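Robots sent to do the tidying, one pair of shorts at a time

Itero, the Hilholm firm that has been promising a household robot for longer than some households have existed, has begun the part of the job that doesn't make it into the adverts. Since November its staff have been guiding two-armed robots through the business of picking up other people's clothes, over and over, so that a computer may one day do it without being asked. Parents of teenagers will wish them luck.

The project goes by the name of Mandden and is paid for jointly with Agarwal, a maker of laundry equipment which presumably has views on where the clothes should end up. The target is 34 hours of usable examples by the spring. Each example is a short recording of a person steering the arms through one small chore — lift the shirt, fold the towel, get the sock off the armchair — along with what the cameras saw and how every joint moved.

The work is done in the firm's own office, where the furniture has been pressed into service as a sort of lounge. Operators work in shifts that start at 9am, with 12 chores on the current list. Anything made of cloth is thought to be difficult. A mug is the same shape each time you meet it, while a garment dropped on a seat has never been in quite that heap before and never will be again.

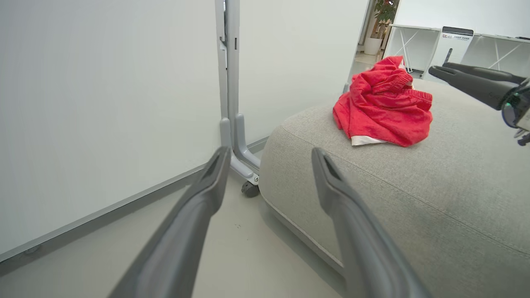 That is why the firm wants so many goes at the same item. Between recordings, someone picks the thing up, drops it again and tries not to drop it neatly. Early on, according to the company's project notes, the staff proved too tidy for the task. Clothes were being laid down nearly flat, and the system became quite good at dealing with a home in which nobody needed it. The operators have since been told to throw.

They have also been told to leave their mistakes in. A fumbled grip followed by a second try is now kept on file, on the grounds that the robot will fumble too and had better know what to do next. Recordings in which the operator gives up altogether are marked as such and put to one side. The notes do not say how large that pile is.

A first version of the trained system was tried out last month on six of the chores. Itero calls the results "encouraging", a word it has used in every statement to date, and says the arms managed towels more often than trousers. It gave no figures for either.

Recording carries on until the end of April, when the robots are due to move to a rented flat across town. Agarwal has asked for a washing basket to be added to the list. Itero says it is looking into stairs, but not this year.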